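From: Kadri Grīnberga
To: kistley-members
Date: 9 December 2021
Subject: Re: Labeling of shared kitchen controls and booking periods

Dear members,

Thank you to those who responded to the October notice. The reply from Nam-gil Kwak raised two points that concern all users of the Kistley shared kitchens, and I am answering them on the list.

Nam-gil Kwak wrote:
> The notice says that bookings will be cut to 3 hours from the new year.
> Members who bake in quantity cannot heat the ovens, bake, cool and clean
> in that time. Will longer bookings still be possible? I would also ask
> that the controls in the Emadari building be labeled. New members regularly
> turn on the wrong burner, and the printed guide is kept in the office.

On the first point, the three-hour limit applies to evening bookings only. Daytime bookings may still run for a full day, provided the request reaches the office at least 48 hours in advance. Members who hold a standing daytime booking do not need to apply again. The deposit for a full day remains at 19 dollars and is returned once the kitchen has been checked.

On the second point, the office agrees that the present arrangement is not adequate. Labels will be fixed next to every burner and oven control in both kitchens before the first booking of January. Each label will give the position of the burner in plain words, such as "front left," and the same wording will be used in the revised guide.
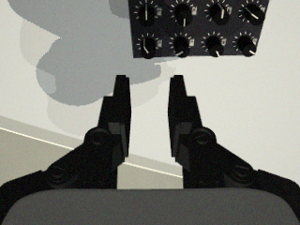

Control panel with two rows of knobs.

A copy of the guide will be kept in each kitchen and should not be removed. Members who would prefer large print are asked to write to me directly.

Please also note that the Kettle storeroom will be closed for shelving work during the last week of this month. Dry goods left there must carry the name of the member and the date of purchase. Unmarked items will be cleared.

The revised booking form will be sent to this list when it is ready. Until then, the current form remains valid.

Yours sincerely,

Kadri Grīnberga
Bookings and Facilities
Kistley Shared Kitchens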